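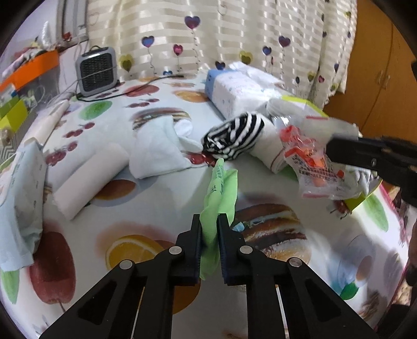

Green packet, fruit-and-burger tablecloth.

31/08/2025
By Eglė Zariņš
2 min read

OK, seed storage again! I went back through the Jallholm lettuce lots (the ones we put away in July) and finally ran the germination count properly, on damp paper in the covered trays. Lot 6 came up at 81 percent, which I'm pretty happy with given how warm that back cupboard gets. Tarmo Kairys thinks I'm being generous with the late ones, the little stubby roots, and he may be right. I counted anything with a root longer than the seed itself and wrote the rule inside the lid so we stop arguing about it.

The Sproģis lot is another story. Slow, patchy, two trays with fuzz on them. I'm blaming the paper (too wet, my fault) and starting over with fresh seed.

Weighed the whole Dutness batch too: 982 grams after cleaning. The old sheet says 2,192, but that must be with the chaff still in. Tarmo, can you check your notes?

Still to do: new desiccant for the big jars, and please use pencil on the labels, the marker rubs off. Next trays get sown as soon as the Leltik order is unpacked.

Recent entries
Cleaning lettuce seed with two sieves
Jar lids that leak
Bean lots, first count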